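How Cloth Soaks Up Water

Part 2: Why a towel dries you better than a raincoat would

Water sticks to itself. The tiny pieces that make up water, called molecules, pull on each other. This pull is why a drop on a window stays round instead of spreading out flat. Water also sticks to some other materials. It sticks well to cotton and poorly to wax.

When water touches a material it sticks to, it can creep into narrow gaps. The narrower the gap, the farther it creeps. Scientists call this capillary action. It can move water upward, against gravity. 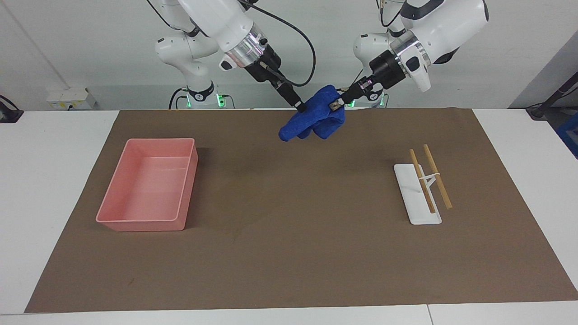
A cotton thread is a bundle of many thin fibers twisted together. Between the fibers are long, narrow gaps. Water enters at one end and is pulled along. The fibers take in water too, and they swell a little as they do.

Towels have one more feature. Many are woven with small loops that stand up from the surface. Loops give the water more thread to touch. A flat cotton sheet has no loops, so it holds less water than a towel of the same size. A raincoat is coated so that water does not stick to it, and drops roll off.

Orysia Tkachenko tests fabric at the Melnychuk mill in Lidau. Her method is simple. She weighs a dry piece of cloth, soaks it, lets it drip, and weighs it again. The second number minus the first is the weight of the water held. One of her test pieces held 147 grams.

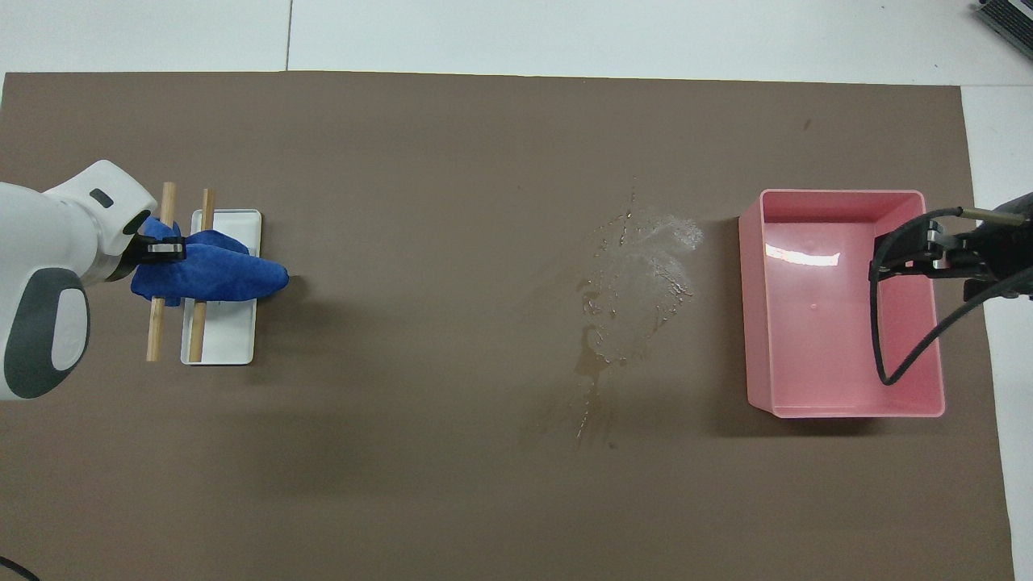

Drying is the same process in reverse, but slower. Water leaves cloth by evaporation, when molecules at the surface escape into the air. More surface touching the air means faster drying. A blue cloth bunched up like the one in the picture has many folds, and any water deep in the folds would have a long way to travel before it reached moving air. The same cloth hung flat on a line would dry sooner. Wind helps - it carries damp air away.

Try it yourself

You need two cotton washcloths of the same size and a bowl of water. Wet both and wring them out. Spread one over the back of a chair. Crumple the other on a plate. Feel them every hour and write down when each one is dry.

Words to know

Capillary action: the movement of a liquid through narrow gaps.
Evaporation: the change of a liquid into a gas at its surface.
Fiber: a very thin strand. Threads are made of fibers.

Text by Saranya Rajan. Last updated May 2019.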